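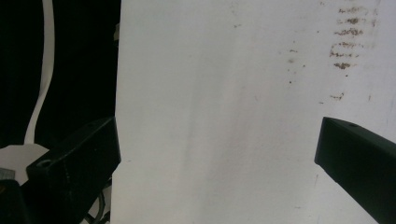 ## 4. Setting up the ceremony speaker (Gostance package)

Your rental kit came in two cases. The gray one is the Skisgate speaker and its stand. The small one holds the Purkon microphone, the receiver and more spare batteries than any marriage should need. Allow 70 minutes before the first guest sits down. The job takes twenty, and the rest is for the relative who wants to help.

1. Open the stand and lock all three legs. Put it to the side of the arch, level with the front row.
2. Lift the speaker onto the pole with a second person. The bride is not a second person.
3. Run the power cable behind the chairs and tape it down every few feet.
4. Turn the speaker volume to zero, then switch it on.
5. Plug the receiver into Input 1. Set both the receiver and the microphone to channel 881.
6. Clip the microphone to the officiant's lapel, a hand's width below the chin.
7. Have someone read a full page aloud while you bring the volume up to 4. "Testing, testing" tells you how the word "testing" sounds.
8. Walk to the back row and listen.

**Note:** Volume 4 suits around 100 seated guests outdoors. On a beach, go to 5. Waves do not take requests.

**Note:** If you hear a taxi dispatcher, another event is sharing your channel. Move both units up by one and repeat step 7.

**Caution:** Never stand in front of the speaker with a live microphone. It will howl, and the howl will be on the video.

**Caution:** Mute the microphone the moment the couple starts back up the aisle. Officiants have opinions about the catering.

For the reception, leave the stand where it is and go on to Section 5. If you booked the Sleiman add-on (second speaker, dance floor), read Section 6 first, then Section 5.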